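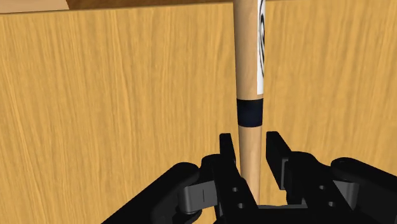
4. Hanging the rack on a wood panel wall

Read all of section 4 before drilling. Two people for steps 3 to 6, one is not enough.

You need: the Derkermont rail, both end caps, four long screws, pencil, level, drill. Short screws in the bag are for section 5. Don't mix them up.

1. Find the studs. Knock, or use a stud finder. Panel alone will not hold the rail.

2. Mark the rail height. 65 inches from the floor for adults, 58 if kids will be using it. Measure from the floor, not the baseboard.

3. Hold rail up, level it, mark the holes. Check level again after marking, it slips.

4. Drill pilot holes. Go slow on old paneling, it splits along the grain. Masking tape over the mark helps.

CAUTION: Wires. Turn off power to any outlet on that wall first.

5. Drive the two outer screws, not all the way. Then the inner two. Then tighten all four by hand. No impact driver, it strips the heads.

6. Push on end caps till they click. If one wont click the rail is upside down. Arrow points up.
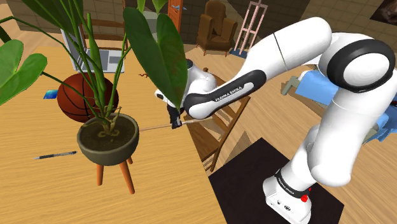 7. Slide the hooks on from the left. Leave a hand's width between them. Heavy items go over a stud.

8. Pull down on each hook with moderate force. Any movement at all, go back to step 5.

NOTE: Max load is 80 pounds for the whole rail, spread out. Not per hook. Rafia gets calls on this every week.

NOTE: Rails sold before July have a gray lock tab in place of end caps. Skip step 6, and see the Bevon sheet in the box.

Waxed or oiled panels: wipe behind the rail with a dry cloth before step 3. Otherwise the pads wont grip and you get a squeak.

Retighten after the first month, then twice a year. Seasonal movement in the wood is normal, a loose rail is not.

Missing screws or a bent rail: write to Tariq Hayat at Stamidgate parts desk, with teh batch number from the back of the rail. Do not subsitute drywall screws while you wait.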